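Hose and cable slack on the bin-picking arm: which rule applies?

By Touran Nouri
October 1, 2023
4 min read
3 comments | 2 shares

Status: open, waiting for sign-off
Site: Lodinport, cell 2
Reported by: Kamran Kiani
Handled by: Touran Nouri

Problem as reported

The arm stopped with a protective stop during a pick close to the left wall of the bin. Kamran reset it and the same stop came again on the next pick in that corner. In the middle of the bin there were no stops. The message was only "external force over limit, axis 5", and this message does not tell which part is pushed or pulled.

Kamran asked also a second question, and for me it is the more important one. Our cell rules say in section 3 that "no loose line may enter the work area of the gripper." The Wernholm integration guide, which we received together with the cell, says that the hose must have enough slack for the full wrist rotation. He wanted to know which of the two he must follow, because he cannot follow both.

What I checked first

I read the log for the last 156 picks before the first stop. All the stops are at wrist angles close to the limit, with the gripper low. The payload setting was correct. The tool center point was correct also; I compared it with the sheet from April and found no difference.

I asked Kamran to lower the speed and repeat the pick. The stop came again, at the same angle. So I do not believe that it is a collision with an object. A collision would move with the object, and this one stays with the angle.

Then I asked if somebody changed the hose. Kamran wrote that the hose package was tied again after the last service, and that the old position of the ties was not marked. I could not find any record of it either. This is against our rule for service work, which says that every tie point is written down before it is cut. Please do not take this as blame. The form has no field for it, and I have asked Sellel to add one.

What the rule means

I wrote the first version of section 3, so I can say what was the intention. The rule was made after a free cable was caught between a gripper and the bin wall. The word "loose" was meant for a line which is not held at both ends of the moving part. A hose loop that is tied above the wrist and tied again at the tool is not loose in this sense, even when it is long. But the text does not say this, and a careful reader will understand it as Kamran did. The text must be changed.

Until then, please use this reading:

– A service loop is allowed if it is held at both ends and does not touch the bin wall or the parts in any taught position.
– A single wire hanging free below the wrist is not allowed. It must be tied to the hose.
– Straps may be used for holding cables for a test. For normal running they must be replaced with proper clamps.
– The ends of cable ties are cut flat. A long end can catch on a line passing over it.

Steps for Kamran

1. Stop the cell, lock it, and put your own tag on the switch. The stop button on the pendant is not enough for work inside the fence.

2. Look at the hose package from the side of the bin, with the arm standing over it. Follow the yellow hose along the silver link and around the orange joint cover, and compare the loop on the left of the cover with the drawing. Look also for the thin black wire that hangs inside the loop.

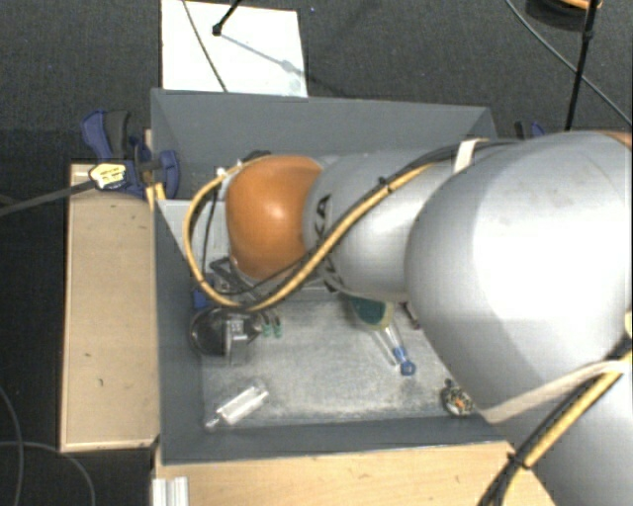 3. Tie the thin wire to the hose. Use two ties, and leave enough length for bending.

4. Release the tie above the silver link and move the hose a little toward the wrist. Mark the old position with tape before you cut anything.

5. Leave the fence, remove your tag, and turn the wrist by hand jog at the lowest speed to both limits. If the hose becomes tight at any point, go back to step 4.

6. Run the corner pick again and send me the force log. The hose on the Yook cell has a life of 2000 hours according to our plan, so please write the hours of yours in the same message.

Comments (3)

Kamran Kiani: Understood. Can I keep the beige strap on the lower part of the arm during step 5?

Touran Nouri: Yes, for the slow test only. After this, clamps.

Kamran Kiani: OK. I will do the steps when the cell is free and put the log here.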